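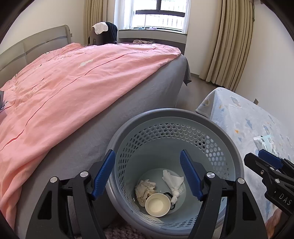
Karthik Weerasinghe spent five years fitting out guest bedrooms for Harahap before moving to Utside, where he writes the room specifications. The bin beside the bed, he says, gets one line in most of them.

"People specify the lamp to the millimetre and then write 'bin'," he says. "I ask for the diameter of the mouth first. Tissues don't fly straight. Someone lying down with a cold will miss a narrow bin most of the time."

He prefers a round body with a thick, smooth rim, and holes in the upper wall only. "Holes at the top let air in. Lower down I want a solid wall, for the last bit of coffee in a paper cup."

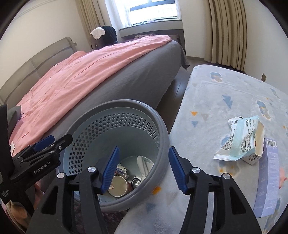
Paper cup, packaging and tissue in a round bedroom bin with a perforated upper wall.

Bedroom waste is light and takes up a lot of room for its weight. In March he sorted the contents of 101 bins at Grisero, a guest house with long-stay rooms. Tissue was the most common item, followed by cups and wrappers. "Cups are the problem – they don't crush under their own weight. With 4 of them in a small bin, it's full."

On liners he is less settled. Grisero uses none and wipes the bins out each morning. Utura, the other house he advises, lines every one and folds the bag over the rim, covering the holes. "Then you've paid for holes and you're not using them," Weerasinghe says. He has asked them to try a month without, starting with the top floor.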